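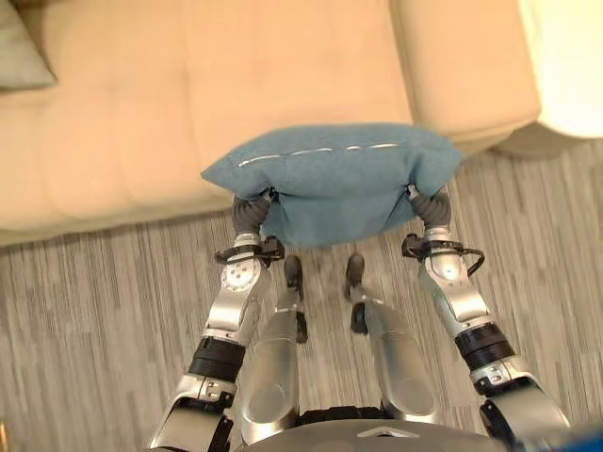 Figure 1. Blue pillow, cream sofa.

Smart Plugs in a Share House: What I Learned

My project was to put Mokis smart plugs through their paces in our share house in Bunville and see if they'd cut standby power. I started in June with 29 plugs, all talking to one Fladelum hub in the hallway cupboard -- bad spot, as Ruan Oosthuizen kept telling me (he was right!).

By the end I'd logged 2,437 readings and 293 dropouts, nearly all of them from the garage. Moving the hub to the kitchen bench fixed most of that. The telly and the old printer were the worst standby offenders, and the phone chargers hardly used a thing, which surprised me.

I also lost 2 days of data when the router updated itself -- my fault for not setting up a backup. Next time I'd colour-code the plugs from day one and borrow the Mabuza meter earlier to check the readings against.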